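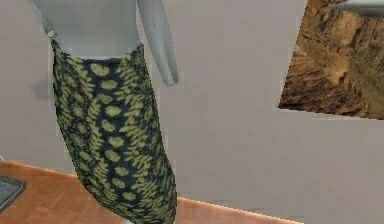 Gray mannequin, computer-rendered.

So I have been meaning to write about the Raphaël Leclerc thing for a while, and then on Thursday my sister texted me a link with eleven exclamation marks and I figured okay, fine, it's time.

If you don't follow celebrity gossip (who are you and how did you end up on my blog?), Raphaël Leclerc is the guy from Irkis, the slow, rainy detective show where everybody owns a very good coat. He played the younger brother. I loved him in it. I loved him so much that I sat through the whole second season, when the writers clearly had no idea what to do with him and sent him off to live on a boat.

Anyway! The gossip is that he and Fabrice Marty aren't speaking. Fabrice played the older brother, and for years the two of them were the sweetest thing in any interview. They finished each other's stories, they had that joke about the soup. They even started a little clothing label together called Kemeo, mostly sweaters, all of them wildly out of my price range. I own one Kemeo scarf. It was a birthday present and it sheds on everything.

Now the label's page only mentions Fabrice. Raphaël's name is gone from the "our story" part, and the picture of the two of them leaning on a fence is gone too. My sister noticed it first, and she has been insufferable ever since.

The theory going around the message boards is that they fell out over money. Maybe! Money is usually a safe guess. But I went back and listened to the last podcast they did together, back in November, and I don't hear two people fighting about money. I hear two people who are tired. Fabrice keeps starting to say something about his dad being sick and Raphaël keeps steering back to the show, and there's a pause near the 30 minute mark that made me take my earbuds out for a second. I know that pause. I had that pause with my old roommate for most of a year.

We never had a big fight, by the way, me and the roommate. She got busy, I got touchy, and one of us forgot to call the other back. We're good now. We went for pancakes last month and she still puts hot sauce on hers, which is disgusting.

So that's my guess about the soup boys. I could be completely wrong, and they could be in court by spring, suing each other over sweaters. I don't know these men. I have to remind myself of that every so often, usually when I'm halfway through a comment on a stranger's post at one in the morning.

What bugs me is how fast people picked teams. There were 3 different "timeline" threads up before the weekend, and 2 of them used the same blurry airport picture as proof of opposite things. Somebody said Raphaël looked guilty. He looked like a man carrying a suitcase! I'd look guilty too after a flight.

In happier news, Ajayi is coming back! If you missed it the first time, it's the singing competition with the awful gold curtains, and I won't hear a word against it. They've swapped out one of the judges and moved it to an earlier slot, so I can watch it and still get up for work like a grown woman. My sister is coming over for the first episode and bringing the seven-layer dip.

I also tried the Flilla face mask that everyone on Irkis supposedly used between takes. It smells like cucumber and pencil shavings and my skin looks exactly the same. I'll finish the tube because I paid for it.

Tell me in the comments what you think happened with Kemeo. And if anybody still has that fence picture saved, please send it my way, I'd like to look at those coats again.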